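Print this story | E-mail this story
Search: Enter keyword Go

Katport seed library moves into bigger space, and the shelves are already filling up

2023-02-02

Gardeners in Katport have something to cheer about while the ground is still frozen! The town's seed library has outgrown its corner of the Guzmán Street reading room and opened this week in a larger space on the first floor of the old Tresico building, with longer hours and a whole wall of drawers for beans alone.

The idea is as simple as ever. You come in, pick out the packets you want, plant them in spring and, if all goes well, bring some seed back in the fall. There is no fee and no card to apply for. Last year 246 households took part, and between them they carried home 1,604 packets, with tomatoes and pole beans far out in front (and one very popular purple carrot that ran out by the middle of April). 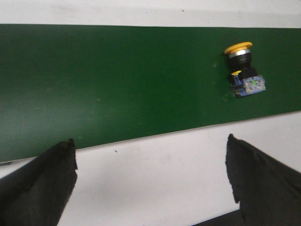 Returns were the happy surprise of the season. Seed came back from 47 gardens by the October deadline, the best showing since the library started, and much of it was from people who had never saved seed before. Squash is tricky, as anyone who has grown a mystery pumpkin can tell you, so the library is adding a beginners' evening on hand pollination and another on drying and cleaning. Both are free, and both will be repeated if they fill up.

The new catalog runs on Nomon, a lending program that several small libraries in the county already use. It lets you look up a variety by days to harvest or by how much shade it will put up with, so you can plan the whole bed from your kitchen before you walk over. Paper lists are still kept at the desk for anyone who likes them better.

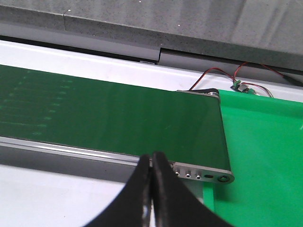 The dark green belt and its aluminum side rail.

This year's additions include two kinds of dry corn, a short-season melon and a lettuce that local growers swear holds up right through July. Flowers get more room too, with zinnias, cosmos and a good range of native asters for anybody hoping to bring in more bees and butterflies.
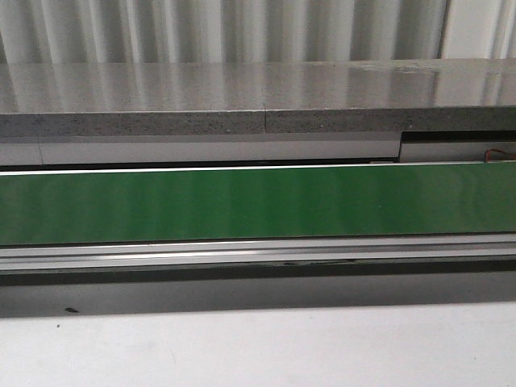
Borrowers are limited to 2 packets of any one variety until the end of March, so that late arrivals still get a fair pick. After that, take what you can plant! Donations of clean, labeled seed are welcome any time the library is open. Please write the variety and the year on the envelope, and the name of your street if you'd like neighbors to know how close to home it was grown.

Print this story | E-mail this story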